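February, Omik bench, afternoon

Teleop block pushing, second session. Štěpánka Tichý on the controller, me on resets and the log. Target is 400 demos before we retrain; we stand at 169 after today.

Changes since last time:

- Control loop capped at 30 Hz. It felt smoother uncapped, but the timestamps drifted against the video.
- Rod tip raised a little at the start pose. It was scraping the wood on the first move.
- Instructions are now read out before each push – "push the yellow heart toward the blue cube" and so on – and typed in afterward.

All eight blocks stay on the board for every demo, even when only one gets pushed. Resets are by hand, no fixed layout.
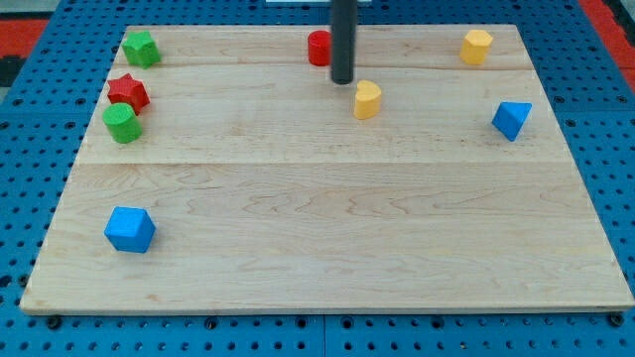
## Problems

Long pushes toward the near edge curve off to one side. Štěpánka corrects by lifting and coming in again from behind, and I left those in. The stars are worst, they spin as soon as the rod catches a point.

Threw out any demo over 60 seconds.

## Next

- Ask Furnenbridge for the spare controller, the left stick on ours is sticky
- More demos starting from the near half of the board
- Rename the session folders – two have the same name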